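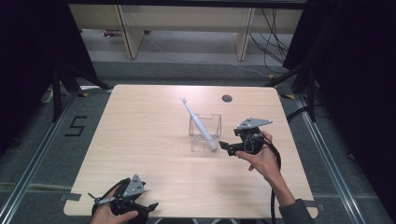 Collecting with the hand grippers: FAQ

Updated 2020-03-05. Questions not covered, ask Khairul Govindasamy.

What are we collecting?

Short two-handed tabletop tasks for Girnimura. You hold one gripper in each hand and do the task the way you'd want the arm to do it. Toothbrush and clear container is the current set. More objects in August, list not final.

How many takes do you need?

300 per task. 3,000 for the whole set. Don't try to do it all in one sitting, tired hands make bad takes.

Can I use my fingers just to straighten something?

Between takes, yes. During a take, no. If you touched it, throw the take out.

Where do I start each take?

Both grippers over the table, jaws open. Hold still 3 seconds, then go. Same at the end.

Does the toothbrush have to start in the same spot?

No, please move it. Different angle, different side of the container, bristles up sometimes, down sometimes. If every take starts the same the policy learns the spot and not the brush. Picard had this problem with the first cup set and we had to redo most of it.

I dropped it. Delete?

Depends. If you picked it up again with the gripper and finished, keep it and tag it "recovery". We want those. If it went on the floor, delete.

How fast should I go?

Slower than normal, but dont freeze halfway. Long pauses get trimmed and the trimming isn't great yet.

Which hand does what?

Up to you, but stick with it for the whole batch. Put it in the notes field.

Can I move the table or the stands?

No. If something gets bumped stop and tell Khairul before the next take. Takes after a bump are usualy no good until we recalibrate. Watch the cables when you step back.

Upload failed, now what?

Retry. After 3 tries leave the files on the Dridumau drive and write the batch name in the log. Don't rename the folders!!

Do I get to see it run on the arm?

Yes, at the Arkosley site, once the batch has been trained on. Dates go in the log.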